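Home | News | Workshop | Events | Archive | Contact

We use cookies to count visits to this newsletter. By continuing to read you accept this. Settings | Accept

The white shelves, and what may stay on them

4 May 2023

Many of you have asked when the white metal shelves in the back room of Vilell will be put in order. The answer is that we have started, and that we need your help to finish.

The shelves came to us in March, when Baert closed its small store on the other side of the yard and sold its fittings. We paid 143 for the unit, including the delivery, and it was meant for shared materials only. In the first weeks this worked well. After that it became the place where everybody puts down what they have in their hands when they come in. 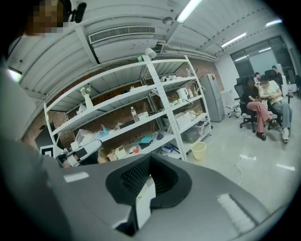 The idea of the new order is simple. The top is for light things that we want to keep, such as the flowers. Whoever brings flowers is very welcome to continue, but please change the water also, and take the vase to the kitchen when they are finished. Tissues stay on the shelves, where all can reach them. Gloves go into one box, and this box will get a label. At present we find them on several levels, often one without its partner.

Drinking bottles are a more difficult question. We do not want to forbid them, the room becomes warm in the afternoon and people must drink. But a bottle without a name is thrown away by the next person or, worse, it stays for a month. Please write your name on the cap. A pen hangs on a string beside the door for this purpose – please leave it hanging there.

Food is another matter. An apple or a sandwich for the same day can wait on a plate. Anything that should last until the next day belongs in the refrigerator of Tira, upstairs, who have kindly given us the lower drawer.

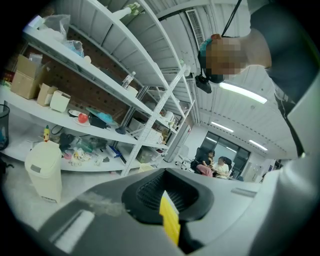

Cables are the largest work. Several members have offered to sort them, and we think the best is to do it together in one evening. Each cable will be tied with a short strip and put in a carton according to its plug. If nobody knows what a cable is for, it goes to the electrical collection at Drustum, which accepts such items free of charge. Please do not put cables in the ordinary trash.

The same is valid for empty cardboard boxes. If you keep one because it could be useful, fold it flat. Plastic bags can be kept also, but only folded and inside another bag. We have enough of them for a long time.

The sorting evening begins at 7:45 and will take 2 hours. We have room for 16 people, more would stand in each other's way. Write your name on the list at the entrance if you want to come. Soup and bread will be served after the work.

Things which have no name on them that evening will be placed on the table by the stairs for one week. After this week they are free for all to take.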